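This dataset accompanies the Fleststead community magazine and records the entries received for its cover colouring and poster competitions. It is maintained by Vatavex on behalf of the magazine and was last revised on 19 January 2020.

## Contents

- `entries.csv` – 1533 rows, one for each entry accepted
- `covers.csv` – the 56 cover designs issued for colouring, with the issue and print run of each
- `venues.csv` – the 10 shops, cafés and libraries at which entries were displayed

The usual print run is roughly 3000 copies. Spare copies left at venues are not recorded.

## Fields

`entry_id`, `cover_id`, `age_band`, `medium`, `venue_id`, `returned`

The `medium` field is taken from the entry form as written. "Felt tip" and "felt pen" have not been merged. Entrants' names and addresses were removed before release.

## Known gaps

1. Entries displayed at the Uvard reading room have no `returned` value.
2. Entries made jointly by a school class are held as a single row, with `age_band` left blank. 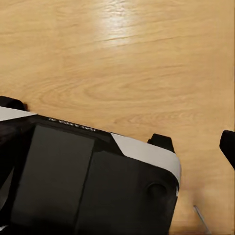

3. The Vörös series was issued in two sizes – the smaller is marked `S` in `covers.csv`.

## Use

The files may be used for local history, teaching and research. Reproduction of the cover designs requires the written consent of the magazine. Corrections should quote the `entry_id` concerned.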